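4. What the bottle station changed for the people on the line

I spent most of June sitting on an upturned crate next to the bottle station at Werketti, so this section is going to be a bit more personal than the last one. The station does bottle handling and cap work with an arm and a two-finger gripper, and the people around it used to do that work by hand. 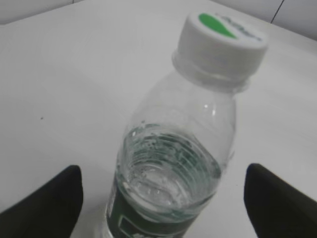
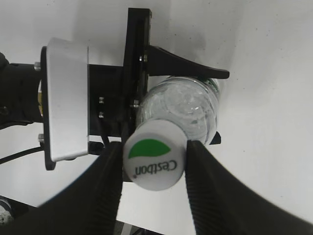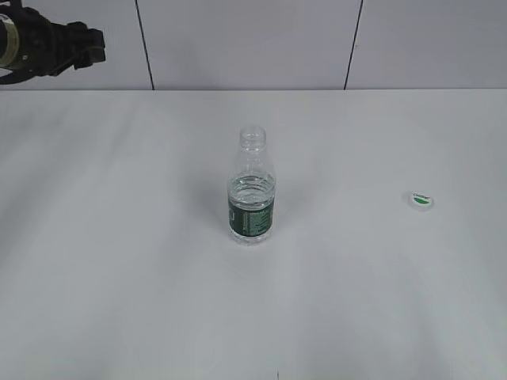

Figure 4. Bottle and cap work at the station: (a) gripper fingers open on either side of a standing bottle, (b) cap between the fingers, bottle on its side, (c) uncapped bottle with a cap to its right on the table.

Gatchalian, June

The first thing I wanted to know was what a shift felt like before. Debora Messina did the sample benches for years and she was happy to talk (and talk!) while she worked. You open a bottle, you draw your sample, you close it, you write the number down, and then you do it again until your thumb hurts. She showed me the callus. It was going away, she said, and she sounded a little sorry about it.

I had 212 pages of field notes by the end, plus the station log that Guido Pagano kept for us in a program called Wisa. The log has 1243 entries for the month and I read every one of them. Most are dull. The interesting ones are the stops, where a person had to walk over and do something, and then type a few words about what they did. "Moved bottle." "Moved bottle again." One of Guido's just says "cap, see Ornella," and neither of them could remember what it meant.

Caps were what everybody wanted to talk about. When you open a bottle by hand you don't think about where the cap goes, it's in your palm or under your little finger. Once a gripper is doing it, the cap has to be put somewhere, and somebody has to have decided where. Ornella Russo ended up being that somebody. She had never written a procedure in her life before this and now she has a binder. People from the other benches come over to ask her things, and in our interview she kept going back to that — she used to be the person who asked.

It didn't go that way for everyone. Ilaria Sartori told me she liked the old job better, sore hands and all, and I think we should take her at her word. She and Debora used to stand across from each other and chat all morning. Now one of them is at the station and the other is over by the scales, and they see each other at lunch. We had no question about this in our interview guide. It came up in 2 of the first interviews anyway, so Serena Dal Bello added one, and after that we heard a lot more of it: who you stand next to, whether you can hear the radio, who covers for you when you need the bathroom.

Then there's the watching. Conico, who did the installation, planned for one person to look after the station along with other duties. On paper that's fine. In practice whoever had the station kept turning around to check on it, even on mornings with no stops in the log at all. Guido called this "babysitting" and the word spread fast. I caught myself doing it too, looking up from my notebook every time the arm moved. By the last week the turning around had eased off for Debora, and Ilaria was still doing it as much as ever.

The company's own target was 2000 bottles for the month and the supervisors brought it up often. The operators hardly ever did. When I asked Ornella how she'd know whether the station was going well, she said she'd know if she could finish her coffee. I've put her full answer in the appendix, along with the cap procedure in its June version. Section 5 takes up the question of who gets trained for the station and who gets asked.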